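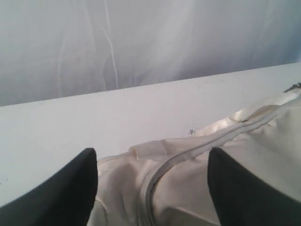

손목 카메라로 본 크림색 지퍼 파우치. 양쪽 까만 게 그리퍼 손가락.

오늘도 하루 종일 파우치랑 놀았다. 놀았다고 쓰니까 좀 그런데 진짜 그 말밖에 생각이 안 난다. 아침에 커피 내려서 자리에 앉자마자 그리퍼부터 갈아 끼웠다. 어제까지 쓰던 게 Altico 쪽 평행 그리퍼였고, 오늘은 Eravach에서 온 손가락으로 바꿔 보는 날! 상자는 지난주에 왔는데 어댑터 플레이트 나사 구멍이 안 맞아서 며칠을 묵혔다. 어젯밤에 플레이트를 새로 뽑아 놓고 퇴근했더니 오늘은 한 번에 들어갔다. 이런 날은 괜히 기분이 좋다.

하필 왜 파우치냐 하면, 딱딱한 물건은 이제 재미가 없다. 블록이니 컵이니 하는 건 어느 손가락을 달아도 웬만큼 집는다. 그런데 천은 잡을 때마다 모양이 달라지고, 특히 이 크림색 녀석은 겉이 살짝 반들거려서 주름이 어디까지 진짜 주름이고 어디부터 빛 반사인지 카메라가 자꾸 헷갈려 한다. 게다가 테이블도 흰색, 뒤에 친 천도 연한 회색. 내가 골라 놓고 내가 고생하는 중이다. 배경을 진한 색으로 바꿀까 한참 고민하다가 그냥 두기로 했다. 쉬운 배경에서 나온 숫자는 나중에 봐도 영 믿음이 안 가더라.

오전에는 Altico로 50번, Eravach로 50번. 같은 팔, 같은 속도, 같은 높이에서 내려가서 지퍼 옆 천을 집고 들어 올리는 것까지만 봤다. 내려놓는 자세를 매번 똑같이 맞추는 건 포기했고, 대신 손으로 한 번 툭 구겨서 놓는 걸로 통일했다. (이게 무슨 통일이냐 싶지만 아무튼 통일이다.) Altico는 힘이 좋은데 천을 물 때 끝이 살짝 벌어지는 느낌이 있다. 들 때까지는 멀쩡하다가 위에서 스르륵 빠진다. Eravach는 끝이 갸름해서 주름 사이로 쏙 들어가는 맛이 있다. 대신 표면이 너무 매끈하다. 잘 들어가고 잘 미끄러진다 ㅋㅋ 끝에 얇은 패드를 붙이면 어떨까 싶어서 서랍을 뒤졌는데 패드는 없고 예전에 잃어버린 육각렌치만 나왔다. 이것도 수확이라면 수확이지.

점심 먹고 와서는 카메라. 지금 손목에 달린 작은 녀석은 손가락 끝이랑 물건이 한 화면에 같이 들어오는 게 제일 마음에 든다. 양쪽 손가락 사이에 지퍼가 어디쯤 지나가는지 바로 보이니까 내가 조종할 때도 편하고, 나중에 영상을 돌려 볼 때도 어디서 틀어졌는지 금방 찾는다. 단점은 손가락이 화면 아래를 꽤 많이 먹는다는 거. 까만색이라 노출도 같이 흔들린다. 자동 노출을 켜 두면 손가락이 가까워질 때마다 흰 천이 확 밝아져서 주름이 날아가 버리길래 수동으로 고정했다. 진작 이럴걸. 파우치에 작은 흰색 라벨이 하나 삐죽 나와 있는데 거기 글씨는 끝까지 못 읽겠다. 눈을 아무리 가늘게 떠도 점으로만 보인다. 글씨를 읽을 일은 없으니까 넘어가고, 그래도 Grarnmont 카메라를 달면 좀 나을지 궁금해서 렌탈 문의는 넣어 봤다. 답이 언제 올지는 모르겠다.

제일 신경 쓰이는 건 역시 지퍼 손잡이다. 어두운 회색 금속인데 작아도 너무 작다. 오후 3시쯤부터는 아예 이것만 노렸다. 손목 각도를 조금만 틀면 손잡이가 화면 구석으로 가 버리고, 그렇다고 팔을 옮기면 이번엔 손가락 각도가 안 나온다. 사람 손이면 그냥 검지로 슥 세워서 잡을 텐데! 우리 집 필통 지퍼를 열면서도 이제 손가락이 어떻게 움직이는지 쳐다보게 된다. 직업병이다. 몇 번은 제대로 물었고, 문 채로 당기니까 파우치가 통째로 따라왔다. 속이 헐렁해서 버텨 주질 않는다. 결국 한쪽 팔로는 안 되는 일인가 싶다가도, 벽 쪽으로 밀어 놓고 당기면 될 것도 같고. 내일 해 봐야지.

컨트롤러 얘기도 적어 둬야 한다. Insaurralde 제어기로 바꾸고 나서 멈출 때 덜컥하던 게 많이 줄었다. 힘 제한을 400으로 두고 시작했는데(단위는 제어기 내부값이라 나도 뭔지 정확히 모른다. 매뉴얼에도 안 나온다. 제발 좀 써 달라) 천에는 너무 세다. 조금씩 내리다가 84에서 멈췄다. 이보다 더 내리면 손가락이 닫히다 말고 자기 혼자 다 잡은 줄 안다. 84면 주름도 덜 눌리고, 놓았을 때 파우치 모양이 덜 망가진다. 이 숫자 꼭 기억할 것. 지난번처럼 메모를 안 해 놓고 다음 날 처음부터 다시 찾는 짓은 하지 말자.

로그 폴더를 보니 파일 번호가 3948까지 올라가 있었다. 언제 이렇게 쌓였지? 폴더 이름도 엉망이라 test, test_new, test_new_진짜 이런 식이다. 정리해야 하는데 정리할 시간에 한 번 더 집어 보고 싶어진다. 오늘도 그래서 정리 안 했다.

지금 마음은 Eravach 쪽으로 꽤 기울었다. 미끄러지는 건 패드로 해결될 것 같고, 끝이 천 틈으로 들어가는 느낌은 나중에 붙인다고 생기는 게 아니니까. Altico는 떼어 놓지 말고 무거운 물건용으로 옆 팔에 달아 둘까 한다. 케이블 길이가 될지는 재 봐야 안다.

저녁은 편의점 김밥으로 때우고 밤 9시에 불 끄고 나왔다. 내일 살 것: 실리콘 패드, 양면테이프, 케이블 타이. 파우치도 다른 색으로 하나 더. 이번엔 지퍼 손잡이 큰 걸로.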